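Print this page | E-mail this article
Shares: 3 | Comments: 0

4. Furnishing inclusions and advertised rent in small apartments

4.1 Sample and coding of listings

The analysis in this section draws on 2,243 rental listings for studio and one-bedroom apartments in the Teduslow and Goka districts. Listings were collected in April from the public pages of the Ultolar letting portal and stored with their full advertising text. Duplicate advertisements for the same dwelling were merged where the street address, floor level and advertised rent were identical. Where the rent differed between two otherwise identical advertisements, the later one was retained.

Each listing was coded for tenure length, bond, parking, laundry arrangements, built-in storage and the presence of movable furnishings. A further field recorded whether the advertisement named small household articles, such as kitchenware, cleaning supplies, cushions or plants, as part of the let. Coders worked from the text alone, and photographs attached to the listings were disregarded. Disagreements between coders were settled by a second reading against the coding manual, which is held with the Sầm archive of tenancy documents.

4.2 Treatment of the term "furnished"

The word "furnished" was used inconsistently by agents. In Teduslow it was commonly applied to any apartment with built-in wardrobes and a cooktop, while in Goka it was largely reserved for dwellings let with a bed, a table and seating. We therefore set aside the agents' own label and assigned listings to one of three classes: fixed inclusions only, partly furnished, and fully furnished. Whitegoods were treated as fixed inclusions where the advertisement described them as remaining with the property - a convention that follows the wording of the standard lease in both districts.

Of the listings in the fully furnished class, 55 named small household articles in addition to furniture. These were examined separately, given that such articles are seldom itemized in the condition report and are a recurring subject of bond disputes.

4.3 Results

Advertised rents were higher in the fully furnished class in both districts, but the difference narrowed once floor area and parking were taken into account. In Goka the remaining difference was small and sensitive to the treatment of short leases. In Teduslow it persisted under each specification tested. The partly furnished class could not be distinguished from dwellings with fixed inclusions only.

The naming of small articles had no measurable association with rent. It was, however, associated with shorter minimum terms. Tenancy agreements were available for 51 of the 55 listings concerned, and most contained no schedule of the articles advertised. Replacement cost was in those cases left to the general clause on fair wear and tear. 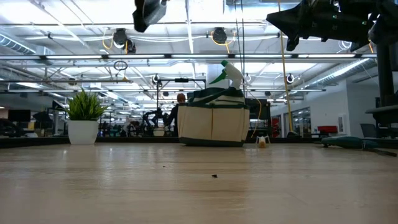 Figure 3. Small household articles, including a tote bag with exterior pockets, a spray bottle and a potted plant.

4.4 Limitations

Advertised rent is not the rent agreed, and the portal does not record concessions made at signing. Listings withdrawn within a day of posting are likely to be under-represented. The districts also differ in the age of their housing stock, for which only an approximate control was available - building age was stated in fewer than half of the advertisements. The results should not be extended to shared dwellings or to subsidized housing, neither of which was sampled.

Related items
Bond disputes and the condition report in Goka
Parking as a separate charge in apartment leases
Minimum terms on the Ultolar portal: a research note
Guide to the Sầm archive of tenancy documents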